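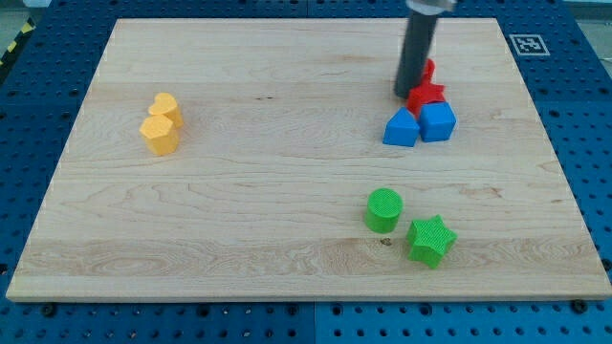 Building blocks and play boards: questions we get a lot

Last updated May 11, 2018

What age are the blocks for?
3 and up. Under that, no. The smaller shapes are too easy to get into a mouth. Older kids use them too, we have had 11 year olds fighting over the stars.

Do the shapes come separately?
Cubes, triangles and stars, yes, sold by the shape. Bags of 18, one color per bag. Mixed bags only in December.

Which colors?
Red and blue all year. Yellow when we can get it. Green is gone, sorry, please stop asking Gayan.

Will a star stand up by itself?
On two points, yes, on a flat board. One point up, two down. On carpet, forget it. Easiest is to lean it on something, a cube and a triangle pushed together work fine. Kids find this out fast.

Can you stack on top of a triangle?
Not really. Flat side down it makes a roof and that's the end of the tower. Put two triangles with a gap between and you can rest something in the dip. Takes patience.

Do I need a board?
No. Table is fine if it's smooth. People buy the board for rugs, beds, hospital trays, picnic tables with gaps in them. Also keeps the blocks in one place, sort of.

What sizes do the boards come in?
Two. The Flateo is the big one, for a table or floor. The Esel is the small one and goes on a lap. Measurements are on the tag, and we'll read them out if you call.

My board has wavy streaks in it. Is it a defect?
No!! It's wood. Some boards are plain, some have swirls or darker lines. We don't sort them and can't take picture requests. If it is cracked or has a splinter, different story, send it back.

My board rocks.
Check the table first. Most times it's the table. If the board is warped, lay it flat with books on it for a few days, turn it over, same again. Still rocks, we swap it. Don't store it on edge against a radiator.

How do I clean everything?
Damp cloth, little dish soap, dry right away. No dishwasher. No soaking. Blocks with ridges on the sides hold crumbs and playdough, use an old toothbrush.

Can I oil the board?
Yes, thin coat, wipe it off, leave it overnight. Keep the blocks off till its dry.

Crayon on the wood?
Soft eraser first. Then very fine sandpaper, with the grain, light hand. You will see the spot for a while.

Do you sell to schools?
Yes. Orders over 200 pieces get the school price, over 300 we also pay shipping. Ask for Natanael Falcão. Purchase orders OK.

Do they fit with Tichý blocks?
Cubes are close but not the same. You'll feel it by the fourth or fifth one up. For loose play who cares.

I lost one star. Can I buy one star?
In the store, yes, there's a bin by the register. By mail no, the postage costs more than the star.

Returns?
Bring it to the Forkbridge store with the reciept. Opened bags are fine if everything is in there. Chewed is not fine.

Something else?
Call in the morning, or leave a message for Gayan Marikar. Afternoons we are packing and don't hear the phone.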